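Open Day Questions, Answered
Posted 15th July by Kwaku Antwi

So many of you wrote to me after the robot open day at Narnard that I've given up replying one at a time and put everything here instead. If I missed yours, write again and I'll add it.

Do I have to book?

Yes please! The hall in Mornport takes 50 people per session and we had to turn a few away at the door in February, which I felt awful about. Booking is free. You just pick a session and give us a name. If you can't make it, tell us so somebody else can have the spot.

Can I bring my kids?

Absolutely, bring them. Anyone under twelve needs a grown-up with them the whole time. The little ones love the big screen (my nephew sat in front of it for an entire session and wouldn't come away for juice), and there's a low bench at the front saved for them.

Is it a real robot or a computer one?

Both, at different times. The morning is all simulation, up on the screen, and in the afternoon we move over to the real arm in the Opoku room. I know some people come only for the afternoon, but I'd say try the morning too. We can change the table between runs in a few seconds, and you get to shout out what you'd like to see on it. That part gets loud.

What does the robot do in the simulation?

Household stuff, mostly. We put a bunch of everyday things on a table and give the arm one of them to deal with. People always ask for the toaster, so the toaster has sort of become our regular. It sounds easy until you think about how narrow a toaster slot is and how straight the gripper has to come down to get into it.
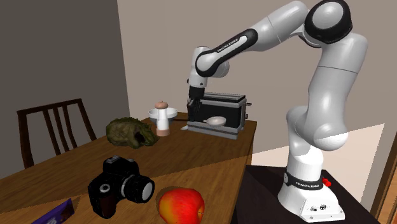 The morning demo on screen: gripper down in the toaster slot, with an apple and a camera nearer the front of the table.

Why is there so much other junk on the table?

I get this one every single time! A real kitchen table is never clear, mine certainly isn't, so we don't practice on a clear one. The extra things give the arm something to steer around. We've built up a library of 788 objects by now and the program picks from it, which is how you end up with a pepper grinder and a camera at the same breakfast.

Can I drive the arm myself?

In the simulation, yes. We have two controllers and you get a few minutes each. Knock over whatever you like, we just reset it. The real arm is run by our staff only, and you'll be watching from behind the yellow line. Sorry – I've been asked to be firm about that.

Do I need to know anything about programming?

Not a thing. I talk for maybe ten minutes at the start and after that it's all watching and asking. If you do write code, hang around at the end and I'll happily open up the Billovel scripts we use to set up the table.

Where do I park?

Behind the building. Please leave the spaces by the loading door free. The bus stops right across the street.

When is the next one?

We're still settling on a date. Everyone on the mailing list will hear first, and there are about 600 of you on it now, so book quickly once the note goes out.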